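Historia de la edición y del libro
Tema 6. El canon por suscripción: bibliotecas de clásicos, encuadernación y prestigio
Apuntes de clase. Versión revisada, mayo 2008

Lecturas obligatorias: el dossier de fotocopias (partes A y B). La parte C es optativa y, a mi juicio, floja.

1. De qué hablamos

Entendemos por "biblioteca de clásicos" una serie de volúmenes de formato homogéneo, vendida como conjunto y presentada como selección de lo mejor que se ha escrito. Conviene desconfiar de cada término de la definición. "Serie", porque muchas se interrumpieron sin aviso y el suscriptor se quedó con media estantería. "Selección", porque casi nunca consta quién seleccionó. Y "lo mejor", porque el criterio que más pesa en los catálogos es otro: que la obra esté libre de derechos, que la traducción ya exista y que salga barata.

En el tema anterior vimos la colección popular en rústica. La biblioteca de clásicos comparte con ella buena parte de los textos, a veces las mismas planchas, y se distingue por lo que rodea al texto: la tapa, el lomo, el dorado, el prólogo de encargo y la forma de pago.

2. La retórica del tesoro

Fíjense en los títulos. Tesoro, joya, panteón, biblioteca de oro, obras inmortales. El vocabulario es el del patrimonio familiar, y los folletos insisten en la herencia: el comprador adquiere algo que dejará a sus hijos. Que los hijos lo quisieran es otra cuestión, y cualquiera que haya visitado un almacén de libro usado puede formarse una opinión.

El folleto de Golel que tienen en la parte A dedica un párrafo a los autores y el resto al material de cubierta. Habla de "piel seleccionada" sin decir de qué animal ni seleccionada por quién. La bibliografía suele citar este folleto como prueba de que existía una demanda de alta cultura entre las clases medias. A mí me parece que prueba solamente que Golel esperaba vender. Un anuncio documenta las intenciones del anunciante; para saber algo de los lectores hacen falta inventarios, correspondencia, anotaciones al margen, y de todo eso tenemos muy poco.

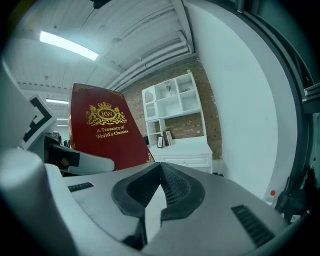 3. Heráldica comercial

Escudos, coronas, leones, cifras entrelazadas: la editorial toma prestado un repertorio que no le pertenece. Hay quien ha querido leer en cada emblema un programa ideológico. Antes de llegar tan lejos, comprueben si el taller de encuadernación usaba el mismo hierro para otros clientes. En el caso de Clerncombe lo usaba, y también para álbumes de boda. El significado profundo del motivo queda, como poco, en suspenso.

Cuestión distinta es el efecto sobre el comprador. El dorado funciona a distancia, en el salón, y ahí la heráldica cumple sin que haga falta descifrarla.

4. Tiradas y cifras

La edición "numerada y limitada" de Clerncombe declara 800 ejemplares. Se conocen, sin embargo, dos series con la misma numeración, lo que deja la limitación en una cortesía. El colofón no es una fuente neutral. Crúcenlo siempre con los libros de cuentas del impresor, si existen, y digan claramente que no existen cuando sea así - la mayoría de las veces.

Del fondo de Flinero se conservan dos cajas, con facturas de papel y reclamaciones de suscriptores. Las reclamaciones tratan de lomos despegados y de cuotas cobradas de más. Sobre erratas, traducciones mutiladas o capítulos suprimidos, que los hay, ni una línea. Es tentador concluir que los libros no se leían. La tentación es fuerte y la prueba, débil: quien lee una versión recortada no tiene por qué saber que lo está.

5. La tesis de Mitsotakis-Vlachou

El proyecto Mitsotakis-Vlachou sostiene que estas colecciones "fijaron" el canon escolar. El argumento es cronológico: los títulos aparecen antes en las colecciones que en los programas. De acuerdo, pero aparecen antes todavía en las antologías y en los periódicos, y el proyecto no los incluye en su muestra. Tampoco separa los títulos comprados de los regalados como promoción. Lean el capítulo con atención, porque está bien escrito y convence más de lo que debería.

6. Para la sesión de seminario

Traigan un volumen de este tipo, de casa o de segunda mano. Anoten editor, lugar, traductor (si consta), procedencia del texto y tipo de encuadernación. No escriban "piel" si no están seguros; "imitación" tampoco.

Redacten un comentario de dos páginas. Los trabajos que repitan el texto de la solapa se devolverán sin calificar. Quien no llegue a esta entrega puede presentarla en septiembre, con un volumen distinto.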